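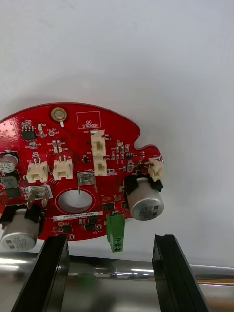
Handling and reading a bare board

Unit 5 is the first in which you work on a populated board outside its housing, and most of the marks lost in it are lost before any measurement is taken. Before you touch a probe you are expected to find your way about the board using only what is printed on it. Silkscreen is the ink layer on top of the solder mask, white on most boards including red ones, and it carries several kinds of information that beginners tend to lump together. A connector reference such as J20 tells you which entry to look up in the parts list. A label such as +3.3V beside a small round pad tells you what you should read there with the board powered. An outlined box with QC STICKER printed in it tells you nothing about the circuit; it reserves a space for the factory's inspection label. Write these down in separate columns on your sheet.

Reference letters

The letters before the number follow a convention, though not every manufacturer keeps to it. For this module use the following:

R – resistor
C – capacitor
L – inductor or choke
D – diode, including LEDs
Q – transistor
U or IC – integrated circuit
J – connector fixed to the board
P – usually the plug that mates with it
TP – test point
F – fuse

The number after the letter is only an index. J20 does not mean that the board has 20 connectors, because designers often number by section and leave gaps. Last year several people reported parts as missing on the strength of a gap in the numbering. Check the parts list first. A part may also be marked DNP or DNF (do not populate, do not fit), in which case empty pads are correct.

Two-pin connectors

Small two-pin housings are used for fans, switches, thermistors, solenoids, speakers and battery leads, sometimes all on the same board. The housing type tells you the pitch and the way it locks. It does not tell you what is connected. Where a board has several housings of the same type, any of the leads will physically fit any of the sockets, and this is the commonest cause of damage in the practical. So:

1. Photograph or sketch the board with all leads in place.
2. Label each lead with its J number on masking tape, close to the plug.
3. Pull on the housing and never on the wires. If it has a latch, press it fully first.
4. Before refitting, look down into the socket for bent pins.
5. Have your partner read the labels back to you from the sketch.

Velimir Milošević has asked me to add that the masking tape comes off at the end. Residue on the wires was a nuisance all through the spring.

Pin 1

On an eight-pin chip with four legs on each side, pin 1 is next to the dot, notch or bevelled edge. Count down that side and back up the other, which is anticlockwise seen from above, so that pin 8 ends up opposite pin 1. Where the package mark is hard to see, look for a dot or small triangle in the silkscreen, or for a square pad among round ones. A bench lamp held low from one side helps with worn markings. If two of these signs disagree, stop and ask.

Mounting holes

A plated ring round a mounting hole is often joined to ground, but it can be left isolated or tied to the chassis through a capacitor. Do not clip your meter's black lead to it until you have checked for continuity to a known ground pin with the power off. Radomir Georgiev's old notes say to treat the mounting hole as ground. Please cross that line out if you have a copy.

Boards with an irregular outline, with notches and lobes, are shaped to clear a motor, a screw post or a cable run in the housing. The narrow parts flex more than the rest. Hold the board by its wide edges, and do not press on a connector that stands on a lobe unless the board is supported from underneath.

Large capacitors

Assume they are charged. Use the discharge lead from the Fitzsimmons kit, wait, then confirm with the meter. Record the residual voltage; anything over 2 V, discharge again. The stripe on the can of an aluminium electrolytic marks the negative side. On a moulded tantalum part the stripe marks the positive side. This comes up in the written paper nearly every year.

Practical task

Work in pairs. Each pair draws a board from the Werora tray and signs for it. You have 96 minutes including clearing up.

Part A. Draw the outline of the board at twice full size. It need not be pretty, but a notch must be where the notch is.

Part B. Mark every connector, with its reference where the printing is legible. Where it is not, write "not legible" – a guess loses the mark.

Part C. Choose one labelled supply test pad. Predict the reading, say where you will connect the black lead and why, and get this signed by Teodora Todorova or me before switching on.

Part D. Trace one two-pin connector to the first component on each side, using continuity with the power off. If a track disappears under a chip, say so and choose another.

Sheets go in the blue folder outside room 476 by noon on Sunday. Late sheets go to Krum Kolev at Delanville and are marked with the resits.

Reading for next time: the Hokavura booklet, chapter 2, on crimped terminals. Bring your own cutters if you have them. The department's are blunt and the new ones are not expected until December.

I. Leka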